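Let the Robot Be Bad at It

Every spring the parents come through for demo night, and every spring one of them stands in front of a student's arm, watches it miss, and says to me in a low voice, "So what can it do?" I have run the after-school robotics club for long enough to have an answer ready. It can do one thing, on a good day, if you leave the lights alone.

I have come to think this is the right amount.

The year before last we did it the other way. We entered the Florken Cup, which has 12 tasks, a scoring sheet that runs to 100 points and a rulebook somebody clearly enjoyed writing. Our team scored 80. There was cake. Then Onyekachi Tijani, who had done most of the wiring and is not a sentimental kid, asked if we could please never do that again. I was a little hurt (I had bought the cake) but I asked her why, and she said she had spent a whole season learning the rulebook.

She was right. The students knew which tasks paid and which ones didn't. They knew you could skip the stacking round and make it up on time bonuses. What they couldn't have told you was why the gripper dropped things, because dropping things cost two points and there were cheaper points elsewhere. We had taught a room full of teenagers to do their taxes.

So now we do boards. Each group picks a circuit board and spends the term getting an arm to deal with it: find it, line up on it, get the fingers on either side without crunching a capacitor. A circuit board is a wonderful thing to hand a robot, in the way that a wet cat is a wonderful thing to hand a toddler. It is flat where you don't need it flat. It has tall parts exactly where you would like to put a finger. Every one is laid out differently, by an engineer who was not thinking of you.

Kedir Gebremichael's group took three weeks to get their arm to stop in the right place above the table. Three weeks! In that time the Florken kids will have written forty pages of strategy. Kedir's group wrote one page, and it was mostly about shadows. I have read it several times and I think it's the best piece of student writing I've seen in that building, including the poetry.

My colleague Wycliffe Magesa disagrees with me about all this, cheerfully and often. His view is that kids like to win, that a deadline with a trophy attached is the only kind they believe in, and that my club turns out philosophers. He has a point about the deadlines. Two of last year's groups finished on the night of the demo, and one finished the week after it. I'd also admit that sign-ups dropped when the trophy case stopped filling up, and that the principal has mentioned the trophy case.

But I notice which students come back to visit. Ekene Igwe came by in March, home from his first year of engineering, and he didn't want to talk about the 80 points. He wanted to know whether we had ever fixed the left finger. We have not fixed the left finger. He stayed until they locked the building.

What I'd ask of anyone starting a club is modest. Skip the kit with the glossy box, at least for one term. Pick a single awkward object and stay with it until the students are sick of it, and then a bit longer, because the interesting questions come up after everyone is sick of it. Put up with the mess on the tables. And when a parent leans over and asks what it can do, tell them to ask the kid, and get comfortable, since the answer is going to run past the end of visiting hours.
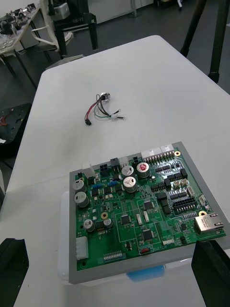 A board on the table, with the gripper fingers at either side.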